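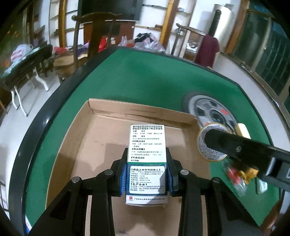
By Roald Eklund, Walell Neighbor
Posted Mon 13 August

The medicine drop-off bin is back at Podby Pharmacy, and if your house is anything like the ones I've been in this month, you've got something to put in it. The bin opened this morning next to the prescription counter and it stays there through the end of October. It's free, you don't need to be a Podby customer, and you don't have to fill anything out.

Last year the town collected 1,437 packages of old medicine. The pharmacy is hoping for 1,592 this time, a number that somebody clearly worked out on a calculator and then refused to round. I asked if we could just call it sixteen hundred and was told no!

I write this column mostly about road work and the pool schedule, so a drop-off bin is pretty exciting for me. But I also got pulled into the sorting side of it, and that's the part I want to tell you about, because sorting takes a lot longer than the walk to the counter does.

The household I joined does its clear-out on the mahjong table. I thought that was odd for all of one minute and then I was completely sold. It's big, it's square, you can get at it from every side, and the thick rim means a bottle that starts rolling has somewhere to stop. The green felt is a help too (small white things are hard to lose on it). A cardboard tray in the middle takes whatever you're working on, and everything else goes wherever there's room.

And there's always less room than you'd think. You set out to do medicine and you end up doing the whole drawer. The cold remedies live with the candy, the candy lives with the tape, and before long you're reading the side of a carton with a fistful of wrappers in your other hand. We had an entire conversation about whether herbal remedies count as medicine. They do, by the way. Podby will take them, and boxes with labels in Chinese are fine as well. If you read the small print, one of ours told us to read the instructions carefully and to buy and use it under a pharmacist's guidance, so we took that as a sign we were headed to the right place.

The rules at the counter are short. Tablets, capsules, creams and sealed liquids go in. Needles don't, and neither do thermometers or anything that leaks. Leave pills in their bottles if you can, with the cap on tight, and cross out your name if it's printed on the label – the pharmacy has a marker on a string for people who forget. Cartons can go in your own recycling once they're empty, which saves space in the bin. It fills up fast. Last year it had to be swapped out 2 times in the first week.

Dates are the slow part. They're on the end flap, or the bottom, or stamped into the plastic where you need a lamp and good eyes. My advice is to pick everything up, one piece at a time, and not set it down until you know which pile it belongs to. I did it the other way and read the same bottle three times.

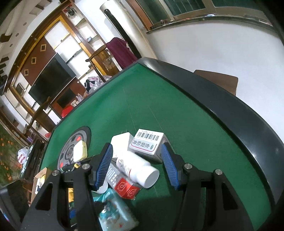 Start with the bottles and leave the boxes for later, a reader on Coelho Street wrote to me after I mentioned the drop-off in last week's column. The boxes look like more but they're usually half empty, and once you've combined them the pile shrinks by itself. Only please tell people to keep the leaflet with the tablets! I tossed all of mine and then spent an evening trying to remember which ones go with food.

I'm passing that along because it's good sense, with one small addition from the pharmacy: don't combine two boxes unless the name, the strength and the date all match. If you aren't sure, leave them as they are. And don't move loose pills into a different bottle just because the bottle is nicer. I've been guilty of that one.

Back to the table for a minute. What surprised me was how much of the stuff on it wasn't medicine at all. Marker pens, tissues, a roll of tape, a box of 502 glue. The glue is the one to watch. A small box of glue in a heap of small boxes of medicine looks right at home, and it has no business being there. We decided glue gets its own spot from now on, in another room, on a high shelf, and I went home and did the same with mine. If you do nothing else this week, go and check what's sitting next to your eye drops.

The Tarnance bus has a stop right across from the pharmacy, so you can leave the car at home. Parking behind the building is limited to 100 minutes, which is plenty unless you run into somebody you know. The counter is staffed all day, but the pharmacist asked me to mention that mornings are calmer, and that's when you want to go if you have questions about what's safe to keep. Bring the box with you and ask. Reading a half-remembered name off your hand doesn't help anyone (guilty again).

A couple of people have asked me about glasses, hearing aid batteries and old vitamins. Vitamins yes, batteries no. Glasses go in the separate box by the door, the one that's there all year.
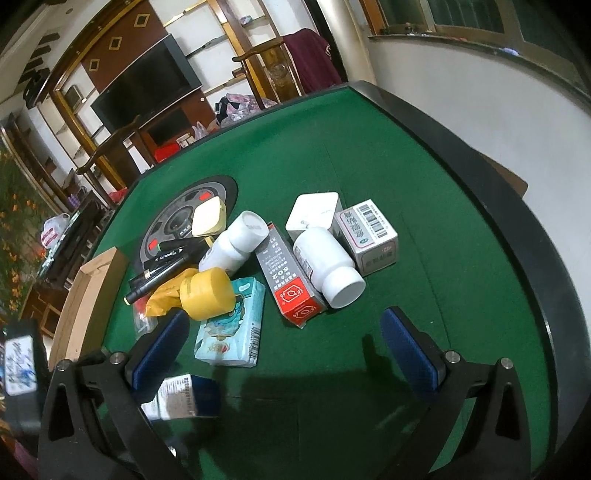 Pill bottles and cartons share the green felt with markers, tape and a box of 502 glue.

I also had a question about what to do if you can't get to the pharmacy. You can send your bag with a neighbor, as long as it's closed and has nothing sharp in it. Walell Library had offered to hold bags at the front desk, but that's off the table for this year. Medicine needs to be in a locked bin, and the library has only the book return, so please don't use the book return. It happened last year.

Podby's bin is open during regular pharmacy hours, every day except Sunday, through the end of October. I'll print the running total every couple of weeks. If you've got a sorting method you swear by, send it in. I have room for a few more in the next column, right after the part about the Tarnance Road detour, which has been extended again.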